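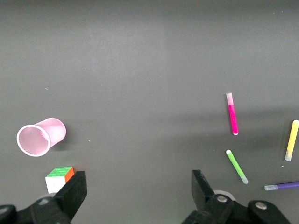

Matte gray desk top with the cup, cube and sticks on it.

Removing colored marks from a matte gray desk top without leaving shiny spots

Posted by Akinyi Shirima, 16th September

I have a flat gray table with a smooth matte finish. It gets used for small items: a pink plastic cup, a puzzle cube, a few colored sticks for marking. The sticks get left lying on the surface between uses and over the months I have ended up with faint pink and green traces on one half of the table. They do not come off with a damp cloth.

I tried a melamine sponge on one spot near the back. The color went, but the spot is now glossier than the rest and shows when light comes in at a low angle. I stopped there.

The table was sold by Flomport as item 3298. The sheet that came with it says "wipe clean" and gives no coating type. What will lift the pigment without polishing the finish, and can the glossy spot be brought back?

Rehema Temba

The glossy spot first. A matte finish looks matte because the surface is slightly rough at a very small scale. Melamine foam is a fine abrasive. It levels the high points and the area starts to reflect like a satin finish. On most factory coatings this can't be reversed at home. Rubbing it with a coarser pad produces a scratched spot, which looks different again. I would leave it alone.

For the pigment, work from the mildest cleaner upward and stop as soon as something works:

Warm water with a few drops of dish soap, left on the mark under a wet cloth for two minutes, then blotted.
Isopropyl alcohol on a white cotton cloth, dabbed and lifted. Test it on the underside or a back corner first.
A paste of baking soda only if you accept some change in sheen. It is also an abrasive, milder than the foam.

Turn to a clean part of the cloth after every dab. Most of the pink haze people complain about is pigment they have moved from one place to another. Keep the alcohol away from the plastic cup as well, as some clear and tinted plastics will craze.

It would help to know if the sticks are ink markers or chalk.
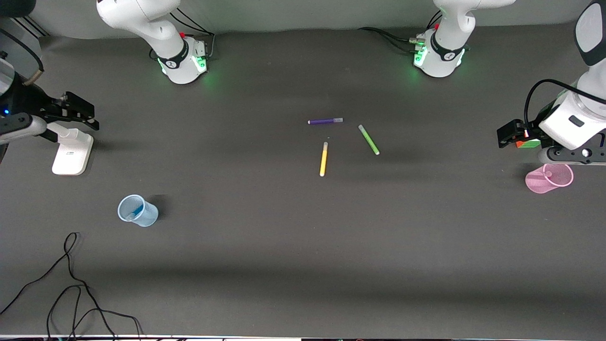

Chalk is mostly a mechanical problem. The particles sit in the texture and a soft dry brush takes out more than a cloth does, so brush before you wet anything. Ink is a solvent problem and brushing does nothing for it. If you aren't sure, press a piece of clear tape lightly on the mark and lift it. Powder on the tape means chalk or something close to it.

For prevention, a tray is enough. Mine is a shallow Pusine one with a felt liner and I have had no new marks since it went on the desk. Stand the markers up or put them in the tray with the caps on - a loose cap lets the tip dry out as well as leak.

Muthoni Kombo

just use nail polish remover, works on everything

Rehema Temba

Please do not do this on an unknown coating. Acetone will soften many paints and some laminates, and the damage is immediate.

Elaine Honorato

I have a Mwakyusa table with a similar gray finish. Alcohol removed green marker in two passes with no change in sheen that I could find. Pink was slower and I can still see a little of it. I used 55 percent alcohol at first, which did very little, and then a stronger one.

Dry the area right away with a second cloth. If it is left to dry by itself you get a tide line, and on dark gray that is nearly as visible as the original mark.

Akinyi Shirima

Tape test done on the worst mark. Nothing came off on the tape, so I am treating it as ink. Will test alcohol on the underside tonight and leave it until morning before touching the top.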